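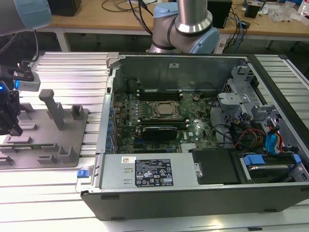

Issue 40, page 7

Siamak Khosravi has been building a PC teardown cell in a shared workshop since April. It has two robot arms, a slatted aluminum bench and a steady supply of old office desktops. He calls the project Kouris. We talked at the bench, next to a Dell tower lying on its side with the panel off.

"I started with a single arm," he says. "It could pull a part, but the case would slide away from it. So I added the second one, and then I had two arms to keep from hitting each other."

Keeping them apart took most of the summer. The planning software, which he wrote himself and named Clikidus, gives each arm its own share of the space over the case and lets only one of them into the middle at a time. "It's slow," he says. "I don't mind slow. I mind a bent gripper finger."

He likes office machines for this work. Blue plastic usually marks what is meant to be moved by hand, such as the release tab by the power supply or the latch on the drive carrier. "Somebody already picked out the touch points for me. A home-built machine has none of that."

Cables are the hard part. A bundle never sits the same way in two cases, and the wrist camera has trouble where one wire crosses another. For now Khosravi unplugs the SATA cables himself and leaves the rest to the arms. He would like to hand that job over too, but his last attempt took 20 minutes for one connector.

The gray tray beside the tower is his own design, with blocks and slots molded into it. The first version was too shallow and parts tipped over in it. "The post is the bit I'd keep if I had to throw everything else out," he says. "Both arms check their position against it."

He shares the room with Drisusix, a small group that repairs audio gear, and they trade tools and bench time. A parts dealer, Flatent, lets him have up to 20 scrap towers at once – more than he has shelf space for.

Next on his list is the processor. The socket frame has to be opened before the chip can be lifted, and he has not settled on a fingertip shape for the lever. "I have a drawer full of bad ones," he says. "I'll try another tonight."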